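Recipe testers wanted for a home baking and preserves book

Pakden is a small cookery publisher. We are looking for home cooks to test recipes for a book of flatbreads, dumplings and table sauces by Ottilie Marti, to be published next July. You do not need any training. You do need a working oven, a hob and the patience to write down what you did.

The book has 121 recipes. Each one has been made several times in our own kitchen, but we know our flour, our pans and our oven too well. We want to find out what happens when someone else follows the page as written, with ingredients from an ordinary shop.

What testers do

You will be sent four recipes, chosen from a list you fill in beforehand. At least one will be a dough and at least one a sauce or pickle. Make each recipe twice. The first time, follow it exactly, even if you think a step is wrong. The second time you may change one thing, as long as you tell us what it was.

After each attempt you fill in a form. It takes up both sides of a sheet and asks for timings, the size of pan used, any quantities that seemed off, and whether you would make the dish again. Short answers are fine. "Dough too sticky to roll after 20 minutes' rest, added two spoons of flour" is more use to us than a paragraph on the flavour, although we would like to hear about the flavour too.

A good number of the recipes are rolled or shaped by hand, so you will need a clear stretch of worktop or table to work on. A large board will do if your kitchen is short of space. Please tell us on the form which you used – it makes a difference to how much flour the dough picks up.

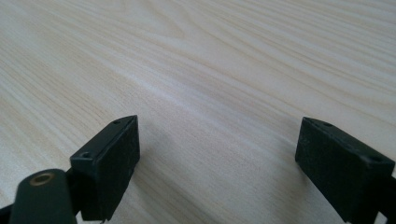
Pale wooden tabletop with a flowing grain.

Who we are looking for

We have places for 100 testers and would like a mix. Some should be people who bake every week. Others should be people who have never made a flatbread and would normally buy one. We particularly need:

cooks with gas ovens
cooks with small or shared kitchens
anyone who regularly cooks for one or two people
people who cook without eggs or dairy

Several recipes contain sesame, walnuts or wheat. If you or anyone you cook for has an allergy, put it on the application and we will keep those recipes off your list. Please do not apply if you would be testing in a commercial kitchen. You must be 18 or over and live in the UK.

What you get

We pay £100 for a completed set of four recipes, meaning eight attempts and eight forms. Ingredients are paid for separately against receipts, up to a limit agreed with you before you start. Testers are named in the back of the book unless they ask not to be, and each receives a copy on publication.

We cannot pay for part of a set unless you have had to stop through illness. Recipes must not be shared or posted online before the book is out. Photographs of your results are welcome but you don't have to send any.

How to apply

Write to Mariama Yakubu at Pakden with your name, the town you live in, the type of oven you have and a few lines on what you cook in a normal week. Mention any allergies. Applications close on December 21, 2023. Mechthild Steiner, who edits the book, will read them all and reply within 2 weeks of that date, whether or not we can offer you a place.

Questions about payment or receipts should go to Chantal Gill in the accounts office.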